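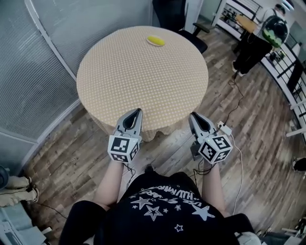 Niall Kerr asked under my last thread whether the people on the collection shift are training their own replacements, and whether anyone has told them so. Fair question. Long answer, in posts.

Background for new readers. Salunik does table clearing and resetting for office buildings. For the past year part of the work has been done with hand-held grippers, so that the motion can be recorded and used to train an arm. I write the task sheets.

The job title did not change. The job did. A table attendant used to be measured on tables per hour. A collector is measured on usable episodes per shift. An episode is one task, start to finish, one attempt.

Target is 50 usable episodes per shift. That number was set before anybody had worked a full day with a gripper in each hand. It has stayed because it is in the contract with Fleno, who do the training.

"Usable" is where most of the friction sits. An episode is rejected if tracking drops, if the object leaves view for too long, or if the hands pause past a threshold. The last rule catches people who stop to think.

In January we had 153 rejected episodes, the bulk of them for pauses. The people with the most rejections were the most experienced attendants. They look at a table before touching it. The newer people start moving at once and pass.

Lenka Hájek raised this at shift handover. Her point was that the rule scores hesitation and planning the same way. I took it to Fleno. They moved the threshold to 5 seconds for the first grasp only. Rejections fell. I don't have a clean comparison because the task list changed in the same week.

What changes physically: two fingers per hand instead of five, no sense of surface, and a wrist angle you would not choose. Thin plates and saucers are slow. Anything soft is fine. Cloths are easy to pinch and hard to lay flat.

Cables are a standing nuisance. We route them behind the collector where the room allows it. Where it doesn't, the floor check is on the task sheet and takes place before each block, with initials.

Blocks are now 25 minutes with a break between. They were longer. Viktória Hegedűs kept a log of forearm soreness for her crew, on paper, with times. The log is what got the blocks shortened. The ergonomic assessment arrived after that and agreed with it.

Pay. Collectors get a supplement per shift, flat, with no link to episode count. There was a proposal to pay per usable episode. I argued against it, on the grounds that people would pick the easy objects and we would end up with a very large set of cloth folds.

Back to Niall's question. Have they been told? Yes, in writing, at sign-up. The sheet says the recordings will be used to train a machine to do table work. It says nothing on what happens to the roles. I asked for a sentence on that and was told there was no position to state.

So here is what I can state. There are 3 arms in service, all at the Trakimar building, all on evening reset. They do flat surfaces with known objects. They stop when there is something on the table they haven't seen, and an attendant goes over and deals with it.

That callout is a new kind of work. It comes at irregular times, it interrupts whatever else you were doing, and it is not in anyone's job description. Hsin-yi Yau covered evenings at Trakimar for a month and described it as being on call for a tray.

Headcount on evenings is down by one since the arms went in. That was a resignation that was not filled. Day shift is unchanged. I would not read much into either figure yet.

A reply came in while I was typing, from Tien-fu Chuang: do collectors get to see the arm run on their own data? Until recently, no. We did one session on a Friday afternoon. People recognized habits in it. One move, turning a cup by the rim before lifting, was identified by the whole room within a second.

Reactions to that were mixed. Some people liked it. One asked to have her episodes taken out. The sign-up sheet has a withdrawal clause, but it covers future recordings only. Her existing ones are in the training set. I have asked for the clause to be rewritten, and I don't know yet how that will go.

Things I would change if I were starting over: set the episode target after a trial period, put experienced attendants on the rejection rules from the first week, write callouts into the job description, and make withdrawal cover past recordings.

Niall, to your first part: partly yes. The evening reset role is shrinking, and the people recording it know the tables it will shrink on. I'll post the revised clause if I'm allowed to share it.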